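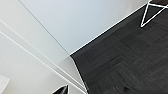

Notice to Residents of Mulen House

Residents are reminded that the stairs between the second and third floors were measured again in July, and that the figure has been corrected. The correct number of steps is 25. Residents who have been using the former figure should stop doing so.

The management office at Testton has received letters on this matter. Most of them ask where the additional step is located. The office regrets that it can't answer. The surveyors, Trivari, were engaged to supply a total, and the total has been supplied. Their invoice has been paid.

The following arrangements are now in force.

Residents going up should continue to do so at their usual pace. Residents going down may find that they reach the landing a little later than they expect. Any time lost in this way can't be credited against rent.

Articles left on the stairs will be taken to the Ismail Street storeroom and held for 60 days. A brown umbrella, a child's left boot and a covered dish are being held there at present. The dish was warm when it was collected and was still warm at the last inspection. Its owner is asked to come forward.

The tenant of the rear apartment on the third floor has written to say that she heard someone climbing past her door on 3 nights, and that the footsteps went on for longer than the building does. The office thanks her for her letter. She is advised that the building ends at the third floor and that the lease is clear on this point. Her second letter, in which she reports that she opened the door and wished the person good evening, has been placed with the first. The reply she says she was given has been forwarded to the owners.

Repainting will go ahead as planned. The painters have asked for 2 more cans than were ordered, and the request has been approved.

Residents with further questions may bring them to the office in person. The office is on the fourth floor.

Mulen House Management
Thursday, September 16, 1999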